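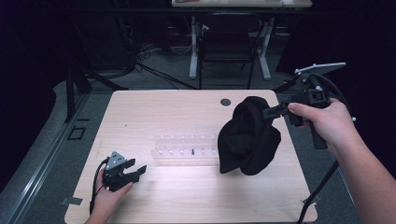 Hand-Held Gripper Comparison: Pre-Trial Inspection Checklist
Osau Test Facility, Kolton Building
Date of inspection: 01/08/2024
Units under comparison: Levchenko hand-held, Grallow hand-held

Result codes: P = pass, F = fail, C = pass with comment

1. Work area

1.1 Table stable, clamps and clips tight. P
1.2 Cables kept clear of the operator's wrists and forearms through full reach. C
Comment: Cable on the right-hand unit shall be re-routed before two-handed trials with fabric items.
1.3 Floor cables behind the operator taped or covered. F
Comment: Outstanding from the previous inspection. Area is not to be used as a walkway.
1.4 Test items on hand: knit hat, peg strip, clear organizer. P

2. Gripper body

2.1 Fingers free of cracks. P
2.2 Threaded inserts seated flush. P
2.3 Fingers open and close without binding. P
2.4 Mounting plate screws tight. C
Comment: One screw on the Grallow unit took a quarter turn. Recheck after 4 sessions.

3. Finger pads

3.1 Pads fully bonded to the tip block. F
3.2 Pad surface free of tears and loose material. F
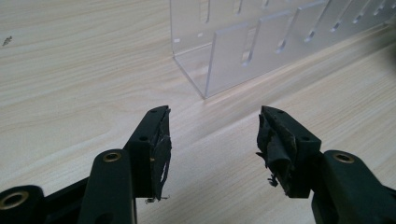
Comment: Pads on both fingers are frayed and torn, and strands hang from the lower edges. The right pad is in worse condition, with loose flaps standing off the block. Both pads shall be replaced as a pair. Slip results recorded with pads in this condition shall not be used to rank one unit against the other.

3.3 Cycles since last pad change within the 2,000 limit. C
Comment: The log shows 279. The limit does not appear suitable for work with slotted acrylic and should be reviewed in January.

4. Electrical and stop functions

4.1 Connectors latched at both ends. P
4.2 Recording stops on release of trigger. P
4.3 Camera feed steady on each unit. P

Disposition: Comparison trials on hold pending correction of 1.3, 3.1 and 3.2. Single-unit handling practice may continue.

Search checklists Enter keyword Go

Related items
Pad Replacement Procedure, Hand-Held Units
Cable Routing at Two-Handed Stations
Grallow Unit: Incoming Inspection
Camera Mount Check Sheet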